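Opening up a desktop tower and fitting a processor: frequently asked questions
Plondville Computer Refurbishing
Last updated January 10, 2021

These are the questions we get most often from people who buy a used tower from us and want to work on it themselves. For laptops and all-in-ones, see the separate page.

Can I open the case without losing my cover?
Yes. Opening the side panel does not affect the 291-day cover on our refurbished towers. Damage to the socket or the board while fitting your own parts is not included.

Should the tower stand up or lie down?
Lie it down with the open side facing up. Switch off at the wall, pull the mains lead, then hold the power button in for a few seconds. Find a table deep enough for the whole case and leave space at one side for small parts.

What am I looking at once the panel is off?
The large green board is the motherboard. The processor socket is the square area with the metal bracket, and the black slots on either side of it take the memory. The ports run along the back edge. On this type of case the drive cage has a blue plastic handle, and the blue cables near it are SATA cables, for the drives.

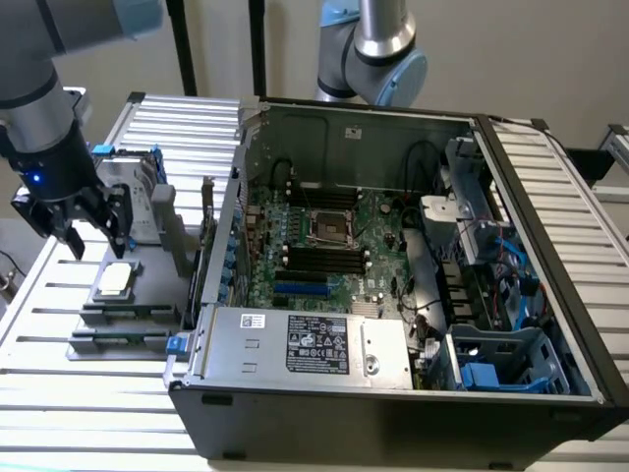 Mac Mathúna wrote to ask whether the SATA cables need to come out before the processor is changed. They don't. Leave them plugged in unless one is in your way, and if you do unplug one, put a bit of tape on it with the number of the port it came from.

Do I have to remove the power supply?
Not for a processor or memory. You only need to take it out if you are replacing it or moving the board to another case.

Which processors will fit?
It depends on the socket and on the board's firmware. A processor can fit the socket and still not start if the firmware is too old. Our fitting list has 108 processors on it, checked against the towers we sell. Boards made before 2018 are on their own sheet, which we can email to you.

How do I hold the processor?
By two opposite edges. Don't touch the underside or the contacts in the socket. Keep it in its tray until the bracket is up and you are ready, and have the tray close by so you can put it straight back if you need both hands.

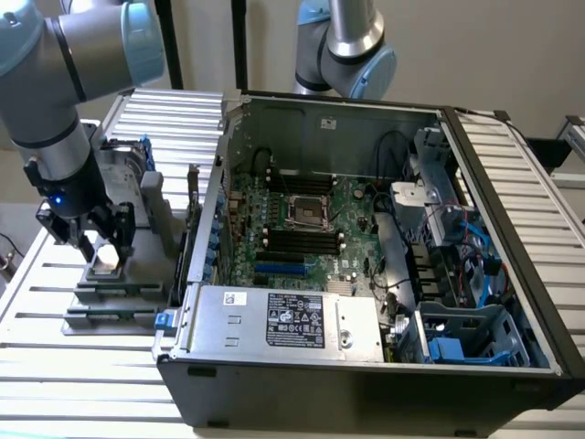
Vatolis asks how hard the processor should be pressed into the socket. It shouldn't be pressed at all. Line up the corner mark and the notches, lower it level and let go. If it rocks, lift it out and check which way round it is. The lever and bracket do the holding, and some stiffness in the lever is normal.

How much thermal paste do I need?
A blob the size of a small pea. Clean off any old paste first with isopropyl alcohol and a cloth that doesn't shed. Tradside paste is sold at the counter in 4 gram tubes.

The tower beeps and won't start. What now?
Check the memory first. Take each stick out and push it back in until the latches close. Then check the processor power lead, a separate plug from the main board lead and easy to miss.

Can you fit it for me?
Yes, bring the tower and the part to the counter. Leave the monitor and keyboard at home.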